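Home Robot Practice Group: minutes, second meeting on the bedroom rules
Present: Esther Urio (chair), Tarmo Kütt, Valdis Dzene, Timo Dreßler and me, Mārtiņš Siliņa, taking notes again because I sat closest to the keyboard.

1. Last minutes
Accepted. Tarmo wants it written down that he never agreed to the word "gentle" in clause 4, so there it is, Tarmo. We swapped it for a grip force limit, and Valdis will put the number in once Gostex sends the pad data.

2. Two-arm bedding work
This took most of the morning! The draft says both grippers have to be closed on the fabric before either arm lifts. Timo thought that was too strict for a light sheet, but he came around when we got to duvets, where a one-sided pull can drag the whole thing off the bed. Agreed as written. I also asked for a line on the floor beside the bed — slippers, stools, anything a person might reach for or trip over — and Esther has added it to the pre-start check. 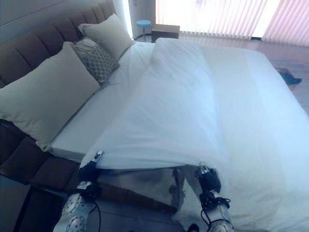
Item 2: both grippers on the near edge of the duvet, slipper or shoe on the floor at right.

3. Cables
Longer chat than planned. Valdis would like every arm cable clipped at the wrist and again at the elbow, with enough slack for full reach and no more. Timo says the Skarnus clips pop off when the arm folds, and he's tired of picking them up. We left the spacing open and agreed on the plain part: no loose cable on the floor where the robot or a person has to go. Tarmo to redraft in everyday words, please, as the last version had a sentence I had to read four times.

4. Logs
Piltosia keeps the last 200 runs and deletes the rest. Esther would rather hold up to 3000, and I'm with her, but we need to ask what storage costs. Stops and dropped items get logged every time, even the boring ones.
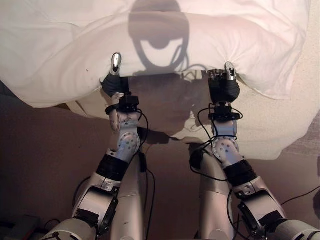 Nwachukwu House, 26 August 2025

5. Pillows and shadows
Back after lunch (thanks for the sandwiches, Esther). A robot leaning over a bed can throw its own head shadow right across a white pillow, between its hands, and I had nothing in the draft about lighting at all. Valdis suggested we test with light from above and behind as well as from the window side, and record which one was used. Everybody liked that. We also settled that a pillow is held at two points along its front edge, with the hands well apart, and that whoever is supervising looks over the cover for pulled threads afterwards.

6. Who stands where
Not finished. Tarmo wants the supervisor at the foot of the bed, Timo wants them off to the side within reach of the stop button. I lean towards Timo, but the button comes first and the colour of the floor tape can wait.

7. To do
Tarmo: cable clause.
Valdis: force limit and lighting test sheet.
Timo: try a different clip.
Me: ask Piltosia about storage, and send the draft round again.

Next meeting in January, same room, and Esther has the key.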